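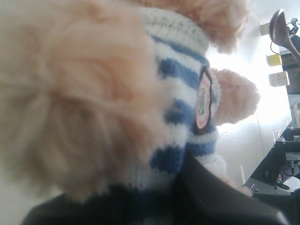
Does the fluffy yarn shed, and can the striped sweater go in the wash? A customer review asked both last December, and both answers now belong on the product page for the Iltus plush.

The yarn sheds a little in the first week or so, mostly when a child pulls at the pompom. Shake the toy outdoors once and brush it with your fingers. The blue and white knit can be washed in cool water with mild soap while it is on the toy. Press the water out with a towel and dry it flat. Don't iron the embroidered patch.

**Details**

- Body: peach yarn fur over a soft filling
- Garment: striped knit with a ribbed cuff, sewn in place
- Patch: oval, embroidered, sewn on
- Weight: 342 to 348 grams, depending on the filling
- Maker: Hervieu workshop
- Item number: 800

**Drying and storing**

A damp toy needs a day or two on a flat surface with air around it – longer in a cold room. Turn it over at least once. Don't put it on a radiator.

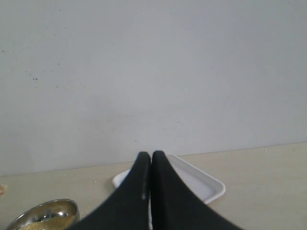 Loose bits are the main trouble with yarn fur. Grain, sand and crumbs work their way down between the strands and are slow to pick out, so clear the table before you groom the toy or lay it down to dry. A metal bowl of something grainy, like the yellowish-brown stuff here, should be moved well away first. A shallow white tray is fine for drying if you line it with a cloth. Colored cloths can leave a tint on the pale yarn, so use a white one.

**Repairs**

Loose strands can be tucked back in with a blunt needle. Don't cut them close to the base. Matching yarn is sold separately under the name Patex, in 10 gram twists, and one twist is enough for most repairs. Orders ship in a Ulari paper box with the care card inside.

Page updated 27 March 2022.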